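# Leveling Without Tears: notes for the Larkellow site day

Speaker copy. Breathe. The clicker's back button is the big one. 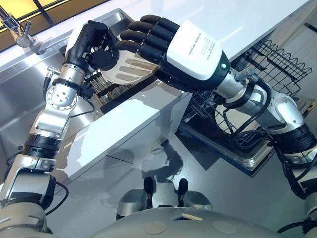

**How often should you check a laser level for accuracy?**
Every time it's been dropped, every time it's been lent out, and at the start of any job where a mistake would cost more than lunch. The check takes a few minutes and needs two walls and a pencil.

## Opening (keep it short)

- Ask who owns a rotary laser. Then ask who has checked it this year. Wait for the hands to go down.
- The self-leveling light means the thing has found what it believes is level. It's a very sincere little light.
- Tell the Landry story: footing forms, long side of a garage, off by the thickness of a thumb. The crew blamed the string, then the concrete guy, then the weather. It was the laser, which had ridden all October in a truck bed with the chains.

## The two-wall check

Draw this on the board, don't talk it.

1. Set up close to wall A and let the unit settle. Mark the beam on A, then turn the head and mark it on B.
2. Move close to wall B. Raise or lower the tripod until the beam hits your mark on B.
3. Turn back to A and mark again.
4. The gap between the two marks on A is double the error over the distance between the walls. Halve it before you panic.

Somebody will ask how far apart the walls should be. Farther than they want to walk. About 59 feet is what we have in the Wellavard shed and it does fine.

Pause here. People copy the drawing slower than you think.

## Tripods

- Crank handles are for the last inch. If you're cranking through a foot of travel, go adjust the legs.
- Feet go in dirt, on rock, or in a rubber pad on slab. A sheet of plywood on mud is a boat.
- Snug the head screw by hand. The Jinberg has a soft brass thread and I have now bought two of them – ask me how I know.
- Don't hang your jacket on it. (Look at the back row when you say this.)

## Reading the rod

Pass the rod around. Let them find out for themselves that it was put together upside down.

- Bubble on the rod, every reading. Leaning it makes the number bigger, and a bigger number feels like dirt you still have to haul in.
- Write readings down as you take them. Memory is good for roughly one reading, and that one's the wrong one.
- Receiver batteries die slowly and get vague first. Change them before the long shots.

## Money slide

- Recalibration at our usual shop: $300, return shipping included.
- Replacing the Landry forms: $351 in lumber, plus two days of people being polite to each other.
- Skip the pie chart. It didn't survive the last projector.

## Questions, probably

- *Green beam or red?* Green is easier to see indoors and eats batteries. Outside in full sun you want a receiver either way.
- *Can I adjust it myself?* Some models let you. Read the manual first, and check it again on the two walls afterward.
- *Is my phone app good enough?* For a picture frame, sure.

Handouts are in the gray tub under the sign-in table. Collect the rod before they leave.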